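Tetteh Center for Applied Handling
Equipment planning thread, April 2018

1/ The Center has completed the first stage of its equipment plan for the coming year. This thread sets out what we intend to buy, what we intend to put off, and how the decisions were made. Questions from partner schools are welcome in the replies.

2/ The request before us was for a second sorting bench. The current bench is booked through the summer, and two student groups were turned away in March. Olesia Stetsiuk, who manages the bench schedule, has asked that no further bookings be taken until the plan is settled.

3/ Three suppliers were invited to quote: Jokness, Sonar and Wolevard. Each received the same four-page statement of need. Jokness and Wolevard replied in full. Sonar quoted for the arm only and has been asked to add grippers, cabling and delivery.

4/ Grippers are the largest open question. Our work is with produce shapes of mixed size, and a finger that suits a banana may be a poor choice for a strawberry. We have asked for prices on spare fingers as a separate line - past budgets hid this cost under "supplies" and it was missed each time. 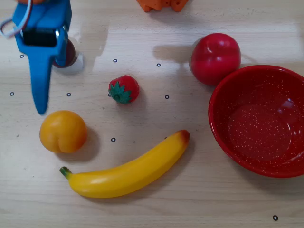 5/ Test objects. The plan keeps the present mix of round, long and small items, together with the speckled red bowl. Any new bench will be set up with the same objects and the same table markers, so that results from the two benches can be compared.

6/ Tabletops. A light wood surface will be specified again. Rüdiger Kröger has raised the matter of glare on pale tops, and a matte finish will be priced as an option. Groups with a view on this should write to him before the order is placed.

7/ Small parts. The parts list now runs to 296 lines. Items that have not been drawn from stores in two years will be removed from it. Groups wishing to keep an item should name it and state the project that needs it.

8/ Items put off: the wider conveyor, the second storage cabinet and the replacement of the office printer. These will be looked at again once the bench has been paid for. Requests already filed will stay on record and need not be sent again.

9/ Service terms. We will not sign for a bench without a written repair time. Wolevard has offered a loan arm during repairs; Jokness has offered a fixed yearly fee. The two offers are hard to compare as written, and both firms have been asked to restate them over a period of three years.

10/ Training is to be charged to the equipment line and no longer to the travel line. Group leaders should correct any draft budgets that show it the old way.

11/ The revised Sonar quote is the last paper outstanding. The full comparison will be posted to this account when it has been checked, with prices shown before tax.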